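Blog > Clothes and Money > The capsule wardrobe, again

4 min read

I have now read three books and one very long newsletter telling me that I should own 33 items of clothing, or 37, or however many the author happened to have left when she got tired of bagging things up. The newsletter was from a firm called Brondholm, who sell plain jumpers. You will be amazed to hear that they think you need fewer clothes and that several of them should be plain jumpers.

My trouble with all this is the sums. The claim is always that you save money. Brondholm's starter set costs 700 pounds. I went back through my bank statements and last year I spent 336 pounds on clothes, and that included walking boots. So I could throw out what I have, buy theirs, and be worse off with less to wear.

Then there's the business of "choosing what to put on". Apparently this tires us all out before breakfast. Does it? I take whatever is on top of the pile and I have never once needed a lie down afterwards. The mornings that go badly are the ones when everything is in the wash - and a smaller wardrobe means more of those.

I did try it for most of a winter. I put half my stuff in the loft, wore the same two cardigans until the elbows went, and then had to go up the ladder in the cold to fetch the others. What I missed most were the T-shirts with writing on, which the books say must go first. They don't "work with" anything, it seems.

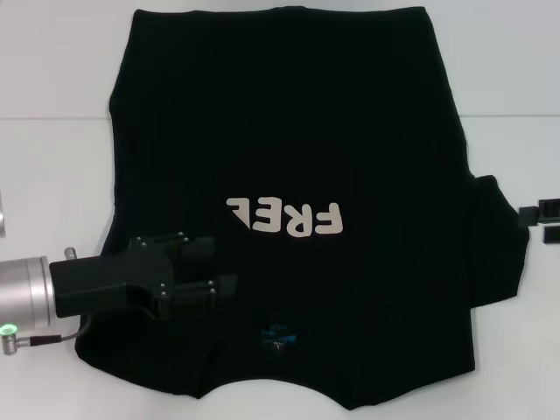 Declan Faulkner wrote in to say I'd missed the point, and that the number is only there to make you look at what you've got. Fine, but then why print it on the cover? He also says he's down to 40 and has never felt better dressed, and I've asked him whether that includes socks. No reply yet.

The cardigans are at the mender's until May.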